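Tickets for Vornlow, and a moan about queues

Right. Quick one tonight, kettle's on and I've got an early start.

Got them. Two standing for the Vornlow reunion show at the Stokville Hall, January, doors at seven. Took me most of a morning and I've still got the headache. The site put me in a "waiting room" at five to ten, told me there were 3000 people in front, then sat there. Just sat. Number didn't move for ages, then dropped to 800 in one go, then back to not moving. I daren't touch the laptop. Ate toast over the sink so I could see the screen.

By the time I got in the seats were all gone. Fine, wanted standing anyway, but a choice would of been nice. Booking fee on top, then a "venue fee" on top of that, then they ask if you want to pay extra to have the thing emailed to you. Emailed!
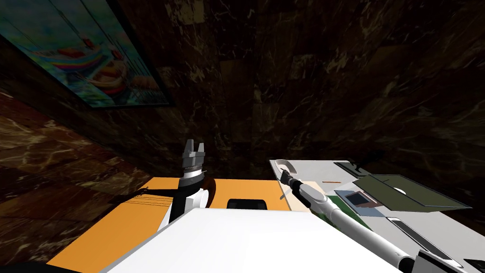 Marloes says she was in the same queue on her phone and got two balcony seats without even trying, and that the trick is to leave it on wifi and never refresh. Well, I didn't refresh. So I don't know what to tell you. Different queue, maybe, or different luck.

Anyway. The band. I saw them the first time round, back room of a pub, no more than 200 of us in there and the ceiling dripping. Hendriks were supporting, when Hendriks were still a four piece and had that organ that kept cutting out. Vornlow came on late and played the whole of the first album in the wrong order, no talking, off. Best night of that year. I walked home with my ears ringing and no coat, left it on a radiator, never went back for it.

So expectations are silly. I know they are. The last record was patchy (side two I can live without) and the drummer's a new one. But the clips from the warm up gig sounded tight, and they did Stomel as the second song, which they hadn't touched in years. If they do Stomel I'll be happy with whatever else.
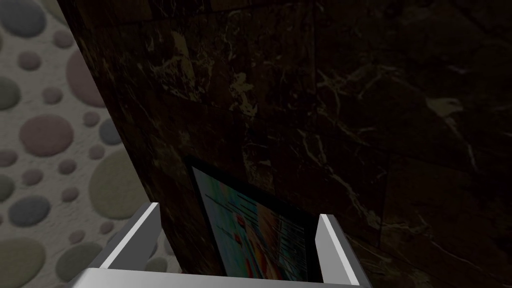

Then there's the hall itself. Sound in there is all over the place. Down the front you get drums and nothing else, at the back by the bar you get everybody's conversation. Best spot is left of the mixing desk, a few steps behind, and you have to be in early to get it. I'll be going straight from work with a sandwich. No bag, they were funny about bags last time and the cloakroom queue was out the door afterwards.

Trains home are the other worry. Last one is before the encore if they run late, and they will run late. Might have to do the night bus, which goes round every village there is. Or split a taxi if anyone reading is going and heads back my way? Leave a comment.

Still haven't decided about a t-shirt. Last tour's shrank to nothing after one wash. Wore it to bed for a bit then it went for dusters.

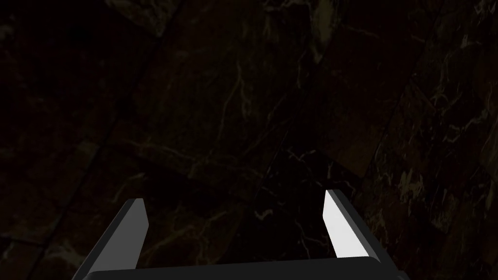

Gripper open over the dark stone.

Right, tea's gone cold. Will post the setlist after, if I can remeber any of it. Support act not announced yet, please let it be Hendriks.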